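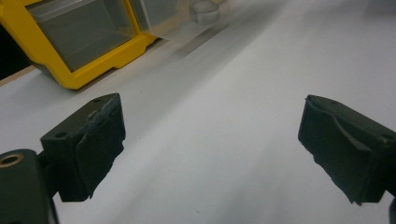 Zodholm Publishes Chore Trial Results, Advises Members Not to Buy Yet

For release Thursday, 6 a.m.

Zodholm, the buying cooperative for independent housewares and hardware stores, today released the results of its first trial of automated tidying and shelf work. The cooperative is recommending that member stores hold off on any purchase or lease through the end of next year.

The trial covered two kinds of work that vendors have been promising to take over: putting small items into clear storage bins, and clearing a tabletop at closing. Both are jobs that a new hire learns in one shift. Zodholm asked for 1,000 attempts at each.

In the bin task, the system finished 217 of 1,000 attempts without a person stepping in. In the tabletop task, it finished 53. An attempt was counted as finished if the items ended up where they belonged, undamaged, in any amount of time. There was no speed requirement. Had there been one, the numbers would be lower.

"We went in ready to be impressed, and there were moments when we were," the cooperative said in a statement. "Then it would drop a cup. Our members pay people to close up a store, and a machine that needs a person standing next to it has not saved anyone a paycheck."

The control software was supplied by Pluvo, which builds its training material from people doing the same chores with hand-held grippers. Test design and scoring were handled by Ní Mhurchú, an independent product testing firm. Zodholm paid for the testing. Pluvo was given the full results before publication and did not dispute the counts.

The report spends several pages on parts that rarely come up in sales meetings. Foam gripping pads are one of them. Pads tear and crease with use, and the report asks every vendor to state how often they need replacing, what a set costs and who is expected to do it. None of the sales material Zodholm reviewed answered all of those questions.

Clear plastic is another. Transparent bins, trays and cups make up a large share of what member stores sell, and the trial's worst runs were with these items. A demonstration using bright wooden blocks says very little about a housewares aisle, and the cooperative is asking members to bring their own stock to any demonstration they attend.

Zodholm does not claim that the work can't be automated. Results on the bin task improved between the first and last weeks of the trial -- though the report notes that the testers had also gotten better at setting out the bins, and it makes no attempt to separate the two effects.

A second trial is planned for March at the cooperative's Zemen warehouse, using the same tasks and the same scoring. Vendors who want to take part must agree to have every attempt published, including the failed ones.

The full report is free to member stores through the Zodholm ordering portal. Reporters may request a copy from the Zodholm press office.

About Zodholm

Zodholm is a member-owned buying cooperative serving independent housewares and hardware stores. It does not sell, lease or service automation equipment.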